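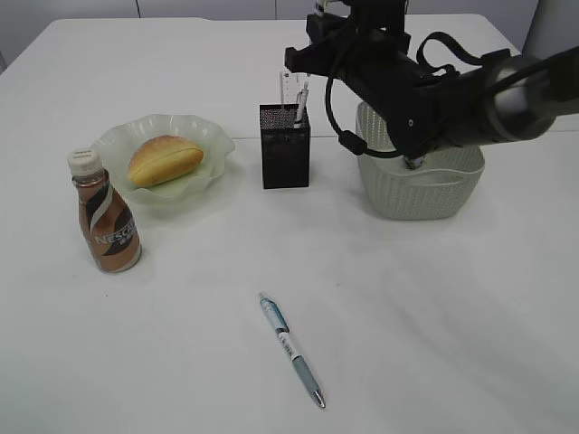

Sorting kitchen waste for a small food service site starts with a written list of what leaves each serving, item by item. Work from a finished meal backward and assign every part to a stream before buying any bins. Take a light breakfast of one bread roll on a glass plate with a small plastic bottle of Nescafé coffee drink. The roll is organic, the plate goes back to the dishwasher, and the bottle has to be treated as three parts: body, screw cap and label. Leftover drink is a fourth part, and it goes down the drain before the bottle goes anywhere.

The procedure below was written for break rooms and canteens serving up to 251 meals a day. Larger sites need a scheduled collection and should skip to the section on container size.

Step 1. Make the list
Use one line per part. Write the part, the material, the stream and the condition it must be in. "Bottle, plastic, containers, drained" is a complete line. If the material is unknown, check the resin code on the base. Parts with no code go to residual until your hauler confirms otherwise.

Step 2. Check the list against the hauler's rules
Rules differ between haulers in the same county. Wastico accepts caps screwed back on drained bottles. Hajdu wants caps off and bagged separately. Full-length shrink sleeves are refused by Hajdu unless they have been removed; ordinary wraparound labels can stay on. Ask for the rules in writing and note the revision date. Our copy of the Wastico sheet was replaced in February and the limit on food residue changed.

Step 3. Set up the station
Place the containers in the order people empty a tray:

1. Liquids (funnel and bucket, or a sink)
2. Containers
3. Organics
4. Residual
5. Dish return

Liquids must come first. A half-full bottle dropped into containers will wet any paper in the same bag, and the load can be downgraded. Leave 14 inches between openings. Closer spacing causes mis-sorts when two people use the station together.

Step 4. Size the containers
Weigh each stream for five working days with the bags tared. Divide the highest daily weight by the bulk density of the stream. For uncrushed drink bottles use 39 pounds per cubic yard. Food scraps are far denser and the container will reach its safe lifting weight long before it is full, so choose a small one and empty it more often.

At the Branine site the five-day total across all streams was 2,423 pounds, with organics making up more than half. Ankica Dervishi ran the weighing and recommends using one scale throughout, even if it has to be carried.

Step 5. Handle broken tableware
Do not put broken drinking glasses, glass plates or ceramic in the container stream. Tableware glass melts at a different temperature than bottle glass and will contaminate a batch. Wrap it, mark it and put it in residual.

Step 6. Audit
Open one bag per stream each month. Record wrong items by weight. Above five percent, change the sign or the opening before retraining staff.

Blank list forms are kept at the Tamau office. Corrections to Svatopluk Koubek.

Last revised 15/06/2018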